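Home Organization and Everyday Storage
Handout for Unit 3: Does the Organizer Organize Anything?
Instructor: Chia-jung Hung
Revised 20/04/2018

Read before class, please. The reading from Esquivel is optional and I would skip the chapter on baskets, which is mostly adjectives.

1. The claim

Storage sellers like to tell us that a container creates order. Buy the container, and the pens, remotes and receipts will find their way into it. I have taught this unit for years and I remain unconvinced. A container creates a place. Whether anyone uses the place depends on where it stands, how easy it is to reach into, and whether the household had a habit to begin with.

The combination tissue box is a good test case. It holds tissues, which everyone needs, and then it offers you some extra room on the side, which you may or may not need. Silvan Schwaiger calls the extra room "a drawer without the courage to close." He means it as praise. I don't.

2. What to ask of a combination box

Is the slot long enough to pull a tissue without lifting the whole thing? Wicker is light, and a light box follows the tissue into the air.

Does the side compartment have a stated job? "Odds and ends" is not a job. Reading glasses is a job.

Does the box stay put when you reach into the open end? Try it with one hand before you answer.

What does cleaning involve? Woven surfaces hold dust in the gaps. The Prutura leaflet says "wipe clean," and I would like to meet the person who wrote that. A dry, soft brush does better.

3. The table as a whole

Students tend to judge the box alone. Judge it with its neighbors. A box in the middle of a table is easy to reach from every side, and it is also in the way of every meal, puzzle and stack of mail. Plants toward the far edge are less trouble, until somebody has to water them.

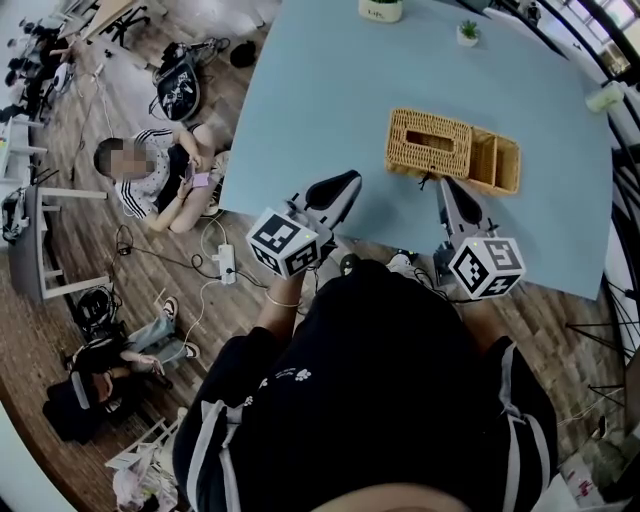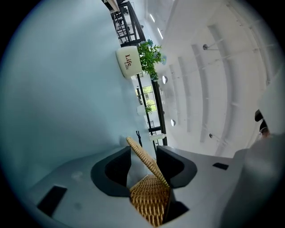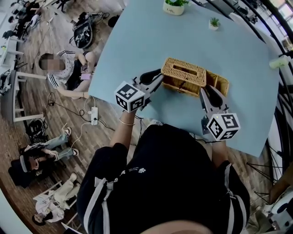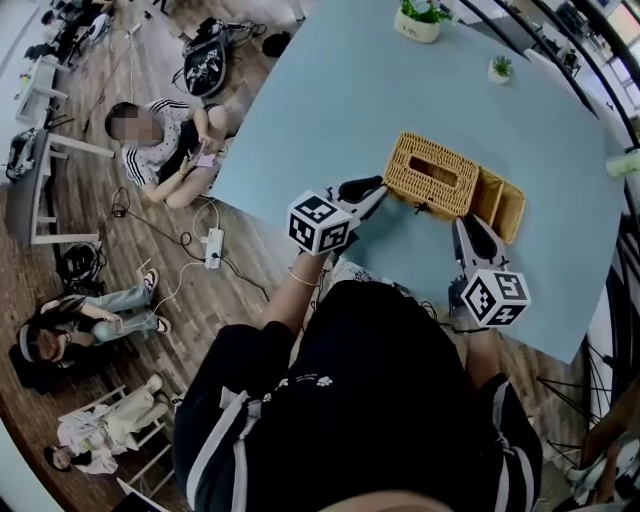 Fig. 1. Wicker tissue box on a pale blue table with potted plants (second picture: the weave close up).

Look at the floor as well as the tabletop in the first, third and fourth pictures. Bags, cords, a power strip: a good deal of what a household has to find room for will never fit into a divided compartment the size of a hand. Marketing photographs leave this part out, and so do most student floor plans.

Note too that the compartment is open at the top. Pirmin Ammann argues that open storage is honest storage, as you can see when it fills up. Maybe. In my experience people can look at a full compartment for a month and go on adding to it.

4. Material

Wicker is the technique (weaving), rattan is one of the plants used. The shops mix the two words freely and so will half the class. In your written work, say "woven" if you have not checked what the strands are made of. Paper cord and plastic can pass for rattan at arm's length.

Rims and corners are where to look for wear. Run a fingertip along the edge of any box you bring in. If a strand catches your skin, it will catch a sweater.

5. Exercise for next time

Pick one container in your home that was bought to solve a mess. Write down what it was meant to hold. Empty it onto a towel and write down what it held. Then move it to a different spot for a few days and do the same again. Hand in both lists with a short comment, 264 words at most.

Masanobu Kobori did this last May with a fruit bowl and found mostly batteries. His comment is in the course folder and is worth reading for its tone alone.

Please don't buy anything for the exercise. Last term two people came in with new Estar bins, which rather missed the point.

Questions about grading go to Gion Frei. Questions about baskets can come to me, but expect an argument.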